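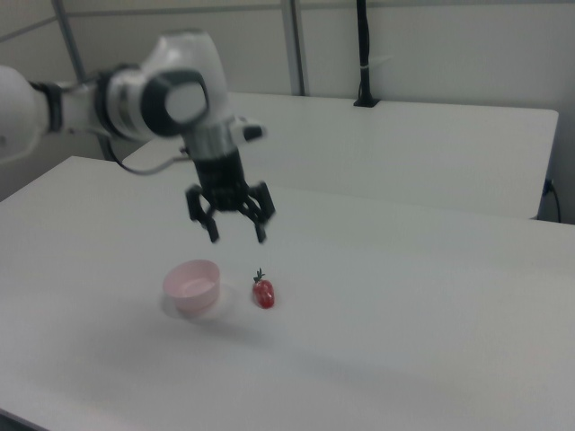
The pink bowl, plus one strawberry for scale

**What do you do with really small bowls?**

I picked up a stack of little plastic bowls at the Clirville flea market in March (70 cents each, couldn't resist!) and now I have no idea what they're good for. They're shallow with a thick rim, and soup is out of the question. I was thinking strawberries for the kids' snack, but will the berries get mushy if I put them out early? Also, do I wash them first or wait? We eat at 4 and I'd love to prep in the morning.

*posted by rirndale_mom*

---

**conwoodkitchen**

Snack bowls, absolutely! I use mine for berries all summer. Don't wash them in the morning though, wet berries go soft on you fast. Keep them dry in the fridge with a paper towel under them, leave the green tops on, then rinse and pat dry right before you eat. If you pull the tops off first they soak up water and taste like nothing (ask me how I know). And stick to one layer in a shallow bowl, the ones on the bottom always get squashed.

---

**dipsandchips24**

ketchup

---

**plainoldpat67**

Agree on rinsing late. I'd also hand wash the bowls the first few times, with flea market plastic you never know if it can take the dishwasher. I lost a whole set that way, they came out shaped like potato chips. Mine hold paper clips now.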